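Kitar Episode Notes

A set of 400 written recaps of television drama episodes, with each passage marked for what it does: retelling the plot, quoting a character, guessing at what comes next, or giving an opinion. It was put together for work on spoiler detection and on summarising long-running series.

What is in it

The recaps cover 19 series, mostly police, hospital and legal drama, with a few family soaps. Each recap is a plain text file in the recaps folder. The matching file in the labels folder has the same name and lists the passages in order, one per line, with the label first and the text after a tab.

Series titles are written as they were shown on first broadcast. Where a series changed its name between seasons, the later name is in aliases.txt. Double-length episodes have a single recap, even if they were later repeated in two halves.
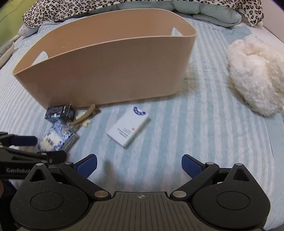
The labels were applied by two readers working separately. Where they disagreed, a third reader chose between them, and the original pair of labels is kept in disputed.tsv. Most disputes were between "guess" and "opinion", for example when a writer says a couple are bound to split up by the finale.

Splits

Training and test files are divided by series, so no series appears in both. The test part holds 4 series and 60 recaps. Please don't move recaps between the two if you plan to compare results with the Erkovel baseline, as it was trained on this split.

Known problems

Recaps from the Lecomte archive lost their italics when they were converted, so episode titles in running text are not set off in any way. Some still have stray line breaks in the middle of a sentence.

Cast changes are not tracked. If a part was recast, both actors come under the one character name in characters.tsv.

Season finales are over-represented. Writers tend to cover them at greater length, and we did not trim them.

Changes

The November release fixed the character list for the Berkel hospital series and removed duplicate recaps. File names were left alone, so there are gaps in the numbering.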